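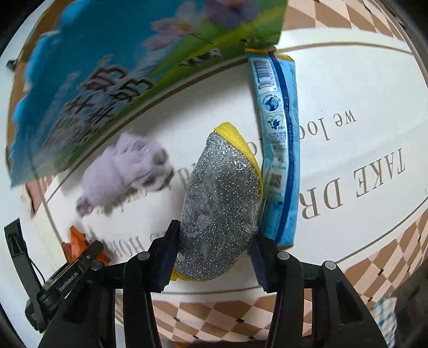

What does a visitor learn from holding the gripper that a talk cannot teach? Mostly how much of an ordinary grasp is decided before the jaws touch anything, and how hard it is to put that decision into words.

4.2 The open day at Stallulach

Figure 3. Hand-held gripper closed on a glitter-coated sponge scrubber at the mixed-goods table.

We had planned the open day as a courtesy. Our neighbors in the Brophy building had been asking for months what went on behind our door, and one Thursday in July we let them in. It became the most useful afternoon of the whole project! Section 4.1 covered the sessions with trained operators. In this section we report what happened when people with no training at all picked up the same tool and went to work on a table of household things.

Setup. The visit was built around 4 stations, and each visitor could start at any of them. Three were for watching and asking questions. The fourth was the mixed-goods table, where visitors held the two-fingered gripper themselves and moved objects wherever they liked. We gave no target layout. Sorcha Duggan ran this station and had one rule for herself, to say nothing about how to hold an object until the visitor had tried it at least once. She found this very hard (her words were stronger).

The objects were chosen to disagree with each other. The scrubber in Figure 3 is a good case: it has a sparkling gray face, a yellow backing and a thin transparent film over it, so there are reflections to deal with as well as a body that may give under the jaws. A slim light-blue package lies right beside it, close enough that the right jaw partly covers it. There is a plush toy on the same table, and a picture book with a meadow of daisies on it, and under everything a printed mat with large lettering. A plain gray surface would have made our later processing simpler. We kept the busy one, and we would do so again, as kitchens and children's rooms are busy too.

What visitors did. Over the afternoon 32 people used the gripper and between them made 1,262 attempts that we could label. An attempt starts when the jaws begin to close and ends when they are fully open again. Elvia Cuautle and Peadar Gallagher labeled all of them separately and then sat down together over the ones where they differed. Most of those arguments were about soft objects. If a plush toy is pinched, dragged a little and let go, was that a failed lift or a successful push? We settled on asking what the visitor did next, and that solved most cases, though we are still not fully happy with the rule.

Two habits stood out. The first was the slow approach. Our trained operators come in fast and correct late, while visitors crept up on an object, stopped, turned the wrist, and only then closed. We had expected this to give us dull recordings. Instead the pauses are wonderful to work with, because each one marks a moment when a person is choosing between grasps. The second habit was regrasping for comfort. Visitors often put down an object they were holding perfectly well and took it again from another side. When Sorcha asked one of them about it, he said the first hold "felt borrowed." We have no column for that in the Tikedance label sheet, but all of us knew what he meant.

Children were the boldest group by far. One girl spent her entire turn on flat things and worked out by herself that pressing one jaw on the mat and sliding the other under an edge would lift a card. Donal McGrath had taught exactly this move to the operators in the spring, and it took him most of a morning!

Limits. Nobody should read the afternoon as a controlled study. Visitors watched each other while they waited, so good tricks traveled down the line, and we did not record who had seen what. The objects also drifted. By four o'clock several had moved to other corners of the table, and we chose not to reset them. Turns varied in length as well, since we let people go on as long as no one was waiting behind them.

We are keeping the format. Orla Noonan has already arranged a second visit, this time at the Litstead site, with 2 grippers at the same table so that pairs of visitors can hand objects to each other. The labeling rule for pushes and lifts will be rewritten before then.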